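Prilstead Home Machines Circle – minutes of the March meeting

Started at 7:10, a little late as usual. I'm taking notes again, so apologies in advance for the spelling. The main item tonight was the one we keep putting off: can a machine do the chores yet, or are we still at the toy kitchen stage? We began with the fridge job, which is item 2 on the list.
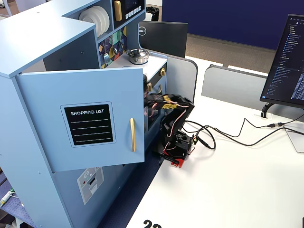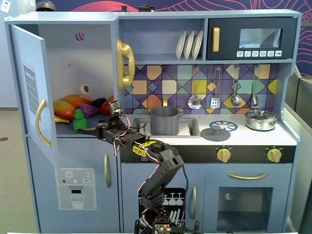
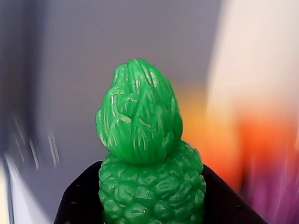
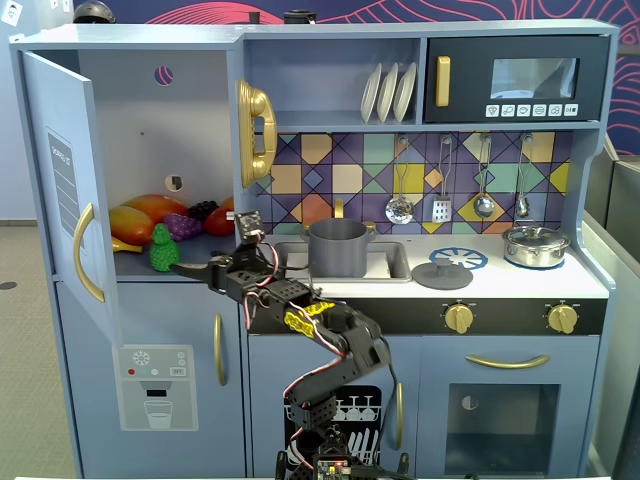

Aoun wasn't having any of it. Moving play food is fine as a start, came the objection, but a real fridge has a half-open yogurt in it and a bag of lettuce stuck to the back wall, and until an arm can cope with that it's not doing anybody's chores. Trivard agreed about the lettuce but thought we were being too harsh, and said plastic fruit is where you find out if your gripping is any good before you spend money on groceries.

We went back and forth on this for a good while! My own view, for the record, is that both are right. I'd pay real money for something that put the shopping away, even slowly, even if it only did the fruit. I would not yet let it near the eggs.

Item 3, what we mean by "done." Last time we talked in circles because everyone had a different idea of success. We settled on this: a chore counts as done if nobody has to touch it afterward. We'll give each chore 20 tries, and 13 good ones gets it onto the "getting there" list. Trivard wanted a higher bar, and Aoun wanted a MUCH higher bar, but the rest of us would like to have something on the list before summer.

Item 4, shop floor. The packing room at Mistness has offered to let us try restocking a shelf after closing. They have 104 different products, which made a few people go quiet. We said yes to 5 of them, boxes only, no bags and nothing in glass. I'm to write back and ask how deep the shelves are – also what time the lights go off.

Item 5, laundry. Folding was brought up again and put off again. Same for matching socks. I did say I'd happily accept a machine that just carried the basket upstairs, and was told that stairs are a separate item.

Any other business: the tea money is short. The extension cord that went missing in the fall is still missing.

To do before next time:
Me – write to Mistness, type up the scoring rules
Aoun – a list of awkward groceries, ten at most please
Trivard – bring the softer finger pads, both sizes

Closed at 9:05. Next meeting in April, same room, and we'll start with the scoring sheet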